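How many sim episodes before we call a grasp policy "tested"?

Our group in Jirnville keeps arguing about this. The house rule says 1000 episodes per task, and half of us just let it run overnight and call it science. 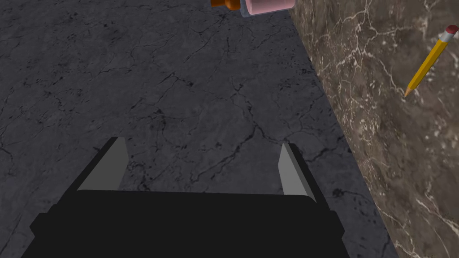
My worry is what gets randomized. Same tabletop, same start pose, 1000 times over is one test with a big electric bill. Is there a sane rule?
Posted by Ilze Jankauskaitė

Sarmīte Sepp
Write the pass criteria down before the run. After the run, everybody's criteria get strangely generous. Then vary object poses and lighting, log every seed, and keep 100 layouts that never go near training.

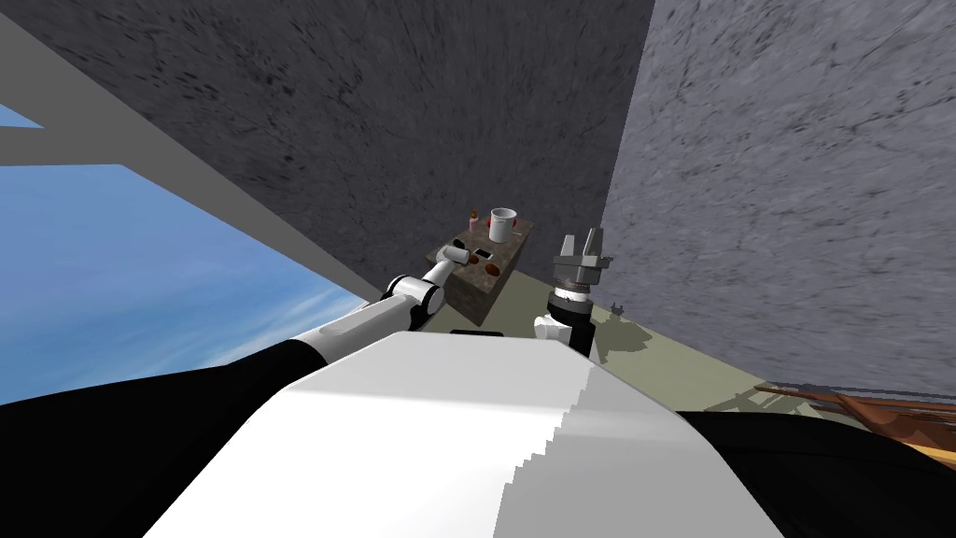
Both arms by the counter, mug toward the back

Save the failures too. We kept only successes until April and learned nothing, very efficiently. Check more than one view while you're at it. 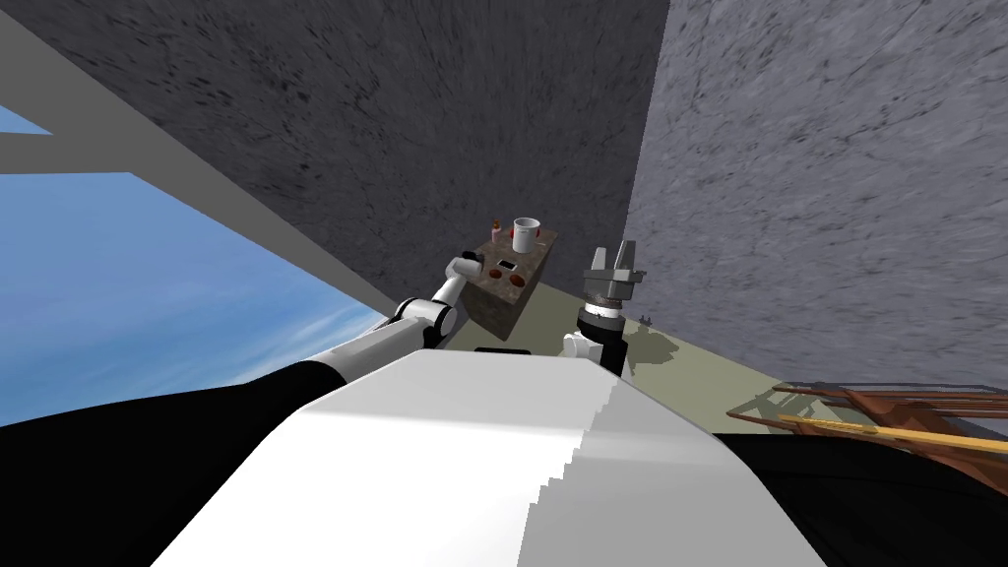
Collisions with the table count as failures even if the object gets picked up. Put that in writing or you'll debate it forever.

Kivi
we do 2000. no idea why, it was 2000 when I got here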